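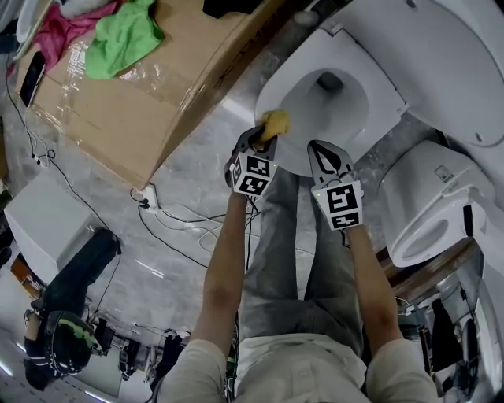 4.2 Under-reporting of bathroom cleaning

Respondents in the Gronside diary study were fond of cleaning, at least on paper. Across 3377 diary entries from 230 households, kitchens were wiped, floors were mopped and windows were washed with suspicious regularity. The toilet came up in 401 entries, often as "etc."

We see two likely causes. The diary form listed rooms but left fixtures to a blank line, and people tired of blank lines by November. Couples also disagreed. In 28 households both partners claimed the same toilet cleaning - a generous estimate of the labor involved.
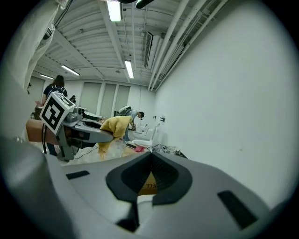 Figure 3. Curved light gray plastic with a dark V-shaped opening.

Tang's recoding (Zixuan Tang, working notes) moved "freshened up bathroom" into a category of its own. We kept it there, having failed to agree on what it meant. 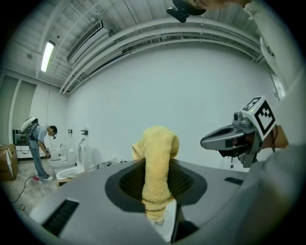 Figure 4. Yellow terry towel draped into the opening of a gray smart toilet seat assembly.

Entries that named a fixture were longer and more irritable than the rest. We treat them as the more reliable ones in Section 5.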